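Subject: Re: [clodden-cricket] Retiring at 40, and other crimes
From: Laiba Sandhu

Davoud Taheri wrote:

> All,
>
> I'd like to raise the retirement rule before we play Jorkosden again, while I'm still calm.
>
> On the weekend I was retired on 41. I had hit the ball well, if I may say so, and I walked off as the rule demands. We then lost 7 wickets for 26 and I watched all of it from a folding chair with my pads on, because I had assumed that somebody would let me go back in. I was told I couldn't, as a retired batter may only return once everyone else is out, and "everyone else" apparently includes a man who was at that moment parking his car.
>
> I propose that we either lift the limit to 60 or do away with it. We are adults. If a batter is good enough to get to 40 in fourth grade, he or she should be allowed to find out what happens next.
>
> I also note that Prodari has me down as "retired out", which counts as a dismissal and has done terrible things to my average. Can whoever runs the scoring please change it to "retired not out"?
>
> Davoud

Davoud, thanks for this, and for keeping your pads on for so long. Several of us thought it was a protest and were quite moved.

Taking your points in the order that annoys me least.

The scoring. I run it, so that's my fault. Prodari gives you a drop-down with four kinds of retirement and the one at the top is "retired out". My thumb was cold and the bowler was already at the top of his mark. I've changed it to "retired not out" and your average has gone back up to wherever you like it. Please check it, as I know you will have by the time you get to this sentence.

While I'm on the subject, the app and the paper book disagree by two runs for that innings. The book has a pair of leg byes in the nineteenth over that the app has never heard of. I'm going with the book, which was kept by someone who was looking at the cricket. Jorkosden have agreed, as they won either way and could afford to be gracious about it.

The man parking his car. He was on the team sheet, he had been handed over at the toss as one of our eleven, and he was inside the boundary fence, if you're generous about where the gravel ends. The opposing captain wanted him in or declared absent. If we'd declared him absent you could have gone back out, and I did suggest it. Our captain's view was that he'd driven an hour and a quarter and ought to get a bat. He got one. He faced three balls and played a very handsome leave at the third, which bowled him.

At that point there was nobody left to come in except you, and you were entitled to resume. You'll remember that you were in the queue for a sausage. I called out twice. The umpire took the bails off, the fielders went in, and I wasn't about to run after them waving the playing conditions. So in a narrow sense you did turn down the chance to continue, but I haven't recorded it that way.

The limit. I'm against 60 and I'm against scrapping it, and I'll say why, knowing that I've never been within twenty of the thing myself and can be accused of having no skin in it.

We brought it in when we had two batters who were plainly a grade too good, and numbers six to eleven were giving up whole Saturdays to field and then sit. Some of them stopped coming. We had 26 names on the availability list that year and there were weeks when we couldn't put out eleven of them. The following season the list was the same length and we filled both sides most weeks. Perhaps that was the limit and perhaps that was the weather, but I know which one we can vote on.

What I would support is a change to the return. At the moment it's last in, in order of retirement, once all the others have been dismissed. Other clubs in the fourths let a retired batter come back at the fall of the seventh wicket if they retired first. That would have had you out there with the parked-car gentleman still to come, and you might have shown him which ones to leave. It also keeps the middle order in a job. I'd want it agreed with the other captain at the toss so we don't have an argument about it at drinks, which in my experience is when all arguments about retirement occur.

Wording, for people to pull apart:

"A batter reaching 40 shall retire at the end of that ball. Retired batters may resume, in the order they retired, at the fall of the seventh wicket or any later one. A batter who isn't ready to resume within three minutes goes to the bottom of the order."

The three minutes is for sausages.

If you object, say so on the list and not to me in the nets. I can't hear anything in the nets and I nod at everyone. We need it settled before the next Jorkosden game because they've asked, politely, what rules we think we're playing under.

Other bits while I have you:

The square. The roller has been fixed and is back behind the sightscreen. The person who fixed it asks that it not be started by anybody who has to ask how. The end near the road is still keeping low. If you're bowling, that's the end you want, and if you're batting I suggest a big stride and a cheerful outlook.

Balls. We're down to 7 new ones. Two went over the back fence at training and one of those is in a pool. Could whoever hit that one please knock on the door, as they've met me before.

Money. Ground hire for the second half of the season is $400 and match fees are covering it, but only because the same nine people pay on the day. The rest of you know your own names.

Tea. Khương are doing the rolls again at the old price, so please be nice to them and order by Tuesday night. Last time the order went in on the morning of the match and we ate a great deal of plain bread.

Scorers. I'm away for the September practice match. It needs one person on the app and one on the book, and they have to speak to each other at the end of every over. A married couple would be ideal, or else two people who've never met.

Photos at the bottom as usual. The big ones are on the club page for anyone whose mail program shrinks them.

Laiba
(scorer, number ten, occasional deep fine leg)

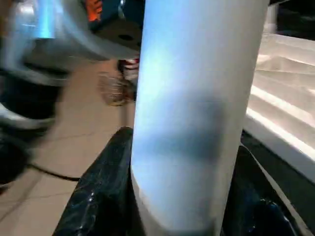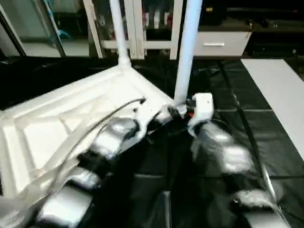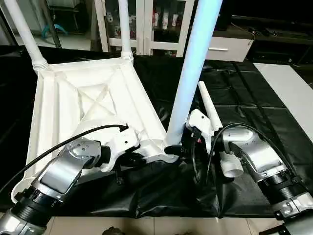
Last one: white plastic table, upside down on the black plastic sheet.

_______________________________________________
clodden-cricket mailing list
To leave the list, send a blank message with "unsubscribe" as the subject. Replies go to everybody, so please read yours twice.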